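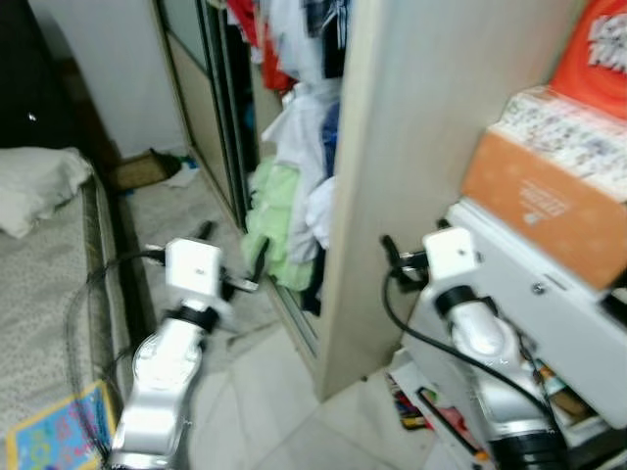
Kevurero's open day, 27th July, and the first thing you do is take your shoes off. No stage, no slides. A home with a bed, an overstuffed wardrobe and a two-armed machine called Tollow, which is learning to tidy up.

Harsh Sandhu runs the demos. Quick talker, quicker walker. "Labs are easy," he says, already halfway down the hall. "Try someone's laundry." He has logged 563 practice runs since February – every one of them in lived-in rooms, none in a mock-up.

We got 30 minutes. Clothes first, then floor jobs. The arms are slower than I'd expected and alot quieter. Between runs Sandhu scribbles in a notebook, mutters, moves something 2 inches, goes again. 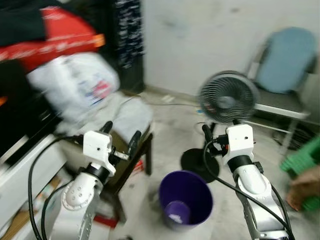

Tollow's two grippers, with a wastebasket and fan on the floor between them.

Price? He won't say. Sales date? Same answer. Carbone, the firm's next model, gets longer fingers and maybe a better wrist. Five homes are signed up to try it, and teh waiting list is open.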